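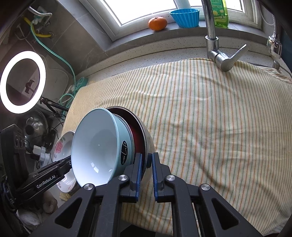
Bowls on the striped cloth by the faucet, Wednesday evening.

Home · Threads · Kitchen Notes · Search · Log in

1/ Notes on drying bowls without a rack. I gave up the Vadero rack in March. It took a permanent strip of counter and collected scale under the feet. A cloth covers the same area and goes in the wash.

2/ Cloth first. Mine is 64 cm on the short side and runs from under the faucet toward the front of the counter. Cream with thin stripes. It wrinkles. I have stopped flattening it. The ridges let a little air in under a rim.

3/ Angle matters more than fabric. A bowl set upside down on cotton seals at the rim and holds moisture for hours. A bowl tilted on its side drains and vents at once.

4/ Order: the light-blue one (label says ENJOY Life) sits nearest, mouth to the left. The bigger piece with the dark red interior stays to the right of it. The white floral bowl goes on the left, tucked in by the blue one.

5/ I weighed the cloth on a kitchen scale before and after one load. Dry: 355 g. After: 471 g. So 116 g of water that would otherwise be on the counter.

6/ Wide bowls roll. Lean them on each other, heaviest one last. If a rim rests directly on another rim, shift it a finger's width — glaze chips start there.

7/ Washing: hot cycle, no softener. Softener leaves a film and the cotton stops absorbing. I tested this on an old Praltora towel and it took months of plain washes to recover.

8/ Two cloths in rotation is enough for one kitchen. The second one hangs on the oven door. I wipe the counter underneath before swapping them.

9/ Still unsolved: the back edge, under the faucet. It gets damp first and dries last. Currently folding it under once. Will report.

Comments (4)

wikano_fan: Linen dries faster than cotton, for what it's worth. Costs more.

eberhard_k: Do you put knives on it too?

saltandsteam: Tilting helped. My big mixing bowl still slides on the granite though.

plainwash: Agree on softener. Vinegar in the rinse also works.

895 views · Share · Report · Next thread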